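Folding Day at Doherty Street
Gallery | Home | Back to all rooms

The spare room at Doherty Street was meant to be for guests. We have had guests twice. The rest of the year it is where the washing goes to think about its future, and every July, when nothing dries on the line and the colour of the sky matches the colour of the socks, it all comes to a head on the bed.

This page is the bed's page. The kitchen and the hall cupboard have their own galleries, and the hall cupboard should be viewed only by people with strong nerves.

A word on the setting. The sheet is sage green, a shade the Grotiro catalogue called something far more expensive. I chose it in a weak moment and have since found that it goes with nothing we own, but it does make a good folding surface. You can see a shirt on it. On the old navy one I once lost a pair of black school trousers for most of an afternoon.

The padded grey panels behind the bed were the other big decision in the room. They are comfortable to lean on and they collect lint with real commitment. The walls stayed white. There was talk of a feature wall, and I am pleased to report it stayed talk.

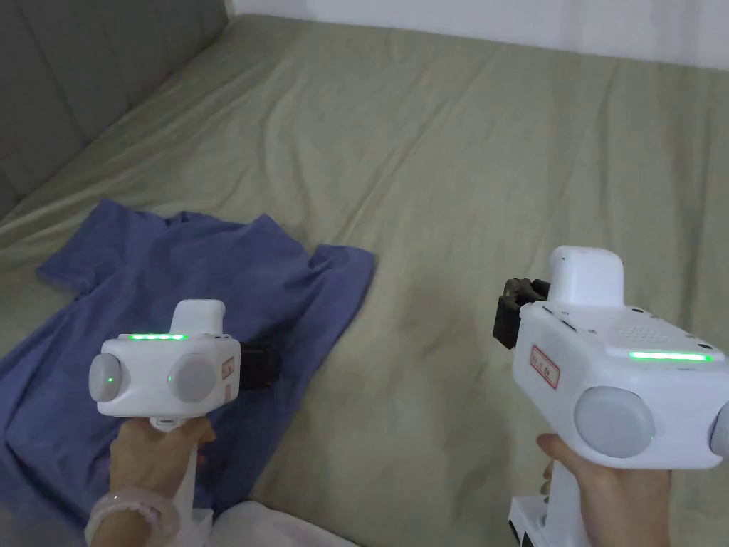
T-shirts come first, on the theory that an early win is good for morale. Ours get laid out loosely, sleeves wherever they like, then flattened with the palm from the neckline down. Sleeves in, sides in, bottom up to the collar. If the result is a rectangle, it goes on the pile. If it is some other shape, it also goes on the pile, further down.

The blue ones are everybody's favourites and therefore always in the wash. They crease if you so much as look at them. I gave up ironing T-shirts years ago and my standard of living rose immediately.

A note on method, as people do write in. I tried the Cistico folding board, which promises up to 30 shirts in one sitting and delivers a sheet of plastic you then have to store somewhere. Ours lives under the bed. The Clumano drawer dividers were a better buy: a set of 4, grey, and they have survived being sat on. Shirts stand upright in them like files, so you can find the one you want and pull it out without wrecking the rest. In our house this lasts until breakfast.

The drawer holds 12 shirts comfortably. We are not a family that stops at comfortable.

Sheets are coming in the next gallery, including the fitted one, which I roll into a ball like everyone else and put at the back of the cupboard behind the good towels.

Next: The Hall Cupboard, Part Two
Previous: Kitchen Drawers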